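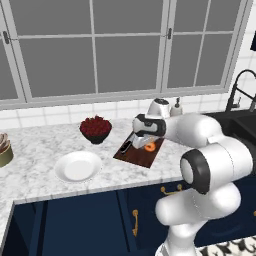

Eckhard Görtz wants to know when we're going to stop playing video games and touch a real robot. He left that under my last post, and then he left it again a day later in case I'd missed it. I hadn't missed it, Eckhard! I was trying to get fourteen teenagers to agree on what counts as "on the plate."

So, an update on the Skillau kitchen challenge, which has eaten my spring. For anyone new, I help run the robotics club at Jevstead (we meet after school, 4 to 6, in the room that smells like soldering iron and microwave popcorn), and this year we entered the simulation league. Everybody gets the same virtual kitchen and the same virtual arm. You write the code at home or at club, you send it in, and the organizers run it over and over with things shuffled around. The final is in June.

The task sounds like nothing. There's food on a cutting board, there's a white plate on the counter, get the food from one to the other and don't wreck the kitchen. My own kids can't do it at home, but whatever.

Our first entry scored 372 out of a possible 2,000. I was braced for tears and what I got was a cheer, because Tillberg (the school across the river, we have a history) had posted a 30. Then Tillberg posted again two nights later and I won't tell you what they got. It wasn't 30.

Most of our trouble has been the little orange ring. Half the club calls it the carrot and the other half calls it the donut, and there are now variables in the code with both names, which caused one entire lost afternoon when donut_height and carrot_height turned out to be different numbers. We've settled on carrot. There was a vote and it was closer than you'd think.

The thing about the carrot is that it's so low. The gripper has to come down over the board at a slant, and if you come down a hair too far the fingers push into the wood and the simulator gets very upset. Everything shakes. One time the arm bounced off the board and kept going, straight through the berry bowl, and we had red berries rolling all over that nice marble counter while the kids screamed. That's a penalty for every item knocked over, by the way, and the organizers apparently consider each berry an item. We found that in the rules afterward. Page nine.

If you come down not far enough, of course, you close the fingers on air and then carry the air very carefully over to the plate. We have done this so many times. The code was proud of itself, too, it printed "SUCCESS" in capital letters, since all it checked was whether the arm had gotten to where it was going. One of our ninth graders fixed that by checking how far the fingers had closed. If they shut all the way, you're holding nothing, go back and try again. It's four lines of code and I'd put it up against anything else we've done this year.

The other big change was slowing down. The kids hate it. They want it to whip around like the ones in car factories, and I get it, I do, but the clock in this league is generous and the penalties aren't. So now the arm goes to a spot over the board first, stops, has a little think, and only then goes down for the grab. We call that spot "the hover" and there was a good hour spent arguing over how high it should be. (Too high and you drift on the way down. Too low and you clip whatever else is on the board when you swing in.)

I asked Esmaeil Ebrahimi to come look at our code, and he was very kind about it. He scrolled for a long time without talking. Then he asked why we had the plate's position typed in as plain numbers when the organizers move the plate, and there was this awful silence, and then somebody in the back said "oh no." So that was our 372 explained! On the runs where the plate happened to start in the usual place we did fine, and on all the others we were gently setting a carrot down on bare countertop.

He also got them drawing things on paper before typing, which I've been begging for since September, and they did it for him right away. I'm not bitter - I'm a little bitter.

As for Eckhard's question, yes, a real arm would be wonderful. We've applied for the Mohammadi grant and if it comes through we'd have one for next school year. But I watched a kid who hasn't said ten words since she joined stand up and explain to the whole room why the wrist joint should turn before the elbow does, and she worked it out on a pretend robot in a pretend kitchen. I'm pretty happy with that. And a real one would've cost us a lot of real carrots.

Next entry goes in as soon as they finish fighting over the hover height again. Snack sign-up is still mostly blank, parents, and pretzels are fine, they'll eat anything. Please also send back the two laptop chargers that went home with somebody. They have green tape on them.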